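12/08/2020

I finished *Nadar* last night, the second of Getachew Nigatu's Minumham novels, and I liked it more than the first. It's 370 pages and I read the last 50 in one go with the tea going cold next to me.

The set-up is an old one. Lirnorent is a harbour pilot who left Minumham after a broken engagement, and he comes back to sell his mother's house. The woman he was engaged to now runs the ferry office. They have to speak to each other because she holds the spare keys. That's most of the plot for the first four chapters, and I didn't mind at all.

What I liked was how long it takes them to say anything useful. There's a very good bit in the ferry office during a storm -- the boats are off, the phone keeps ringing, and they argue about a lamp. The love scenes are short and come late. If you want a lot of heat you may feel short-changed.

I was less keen on the brother. He turns up, owes money, and goes away again, and I think he's only there to set up book three.

*Rernano* is the third one and my library hasn't got it yet. It's listed at 512 pages, so I hope the brother has been given something to do. I've put my name down for it and will start on a short thriller in the meantime.
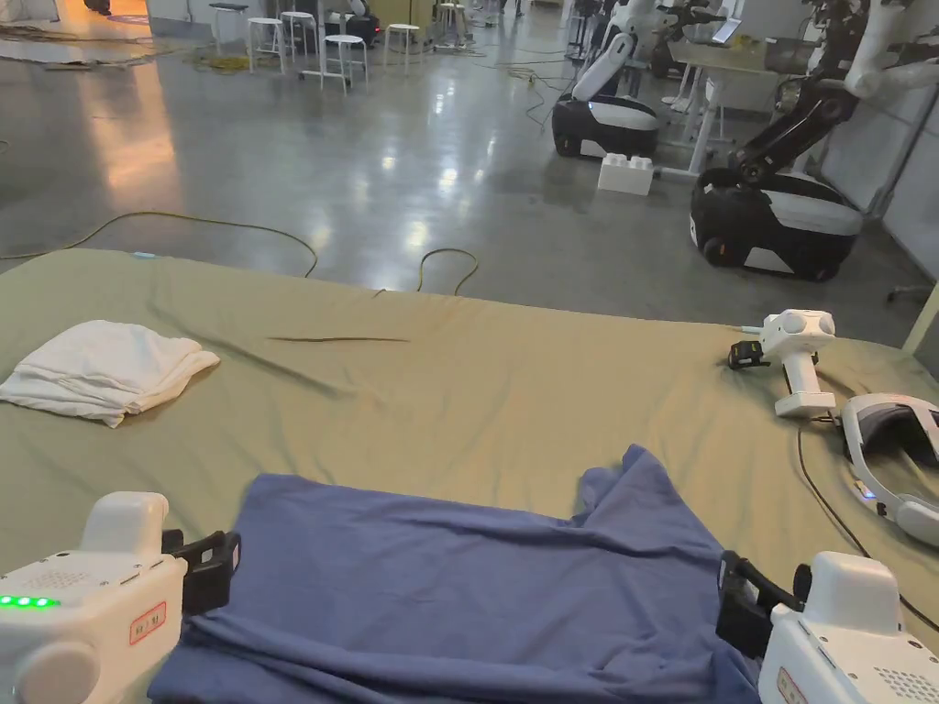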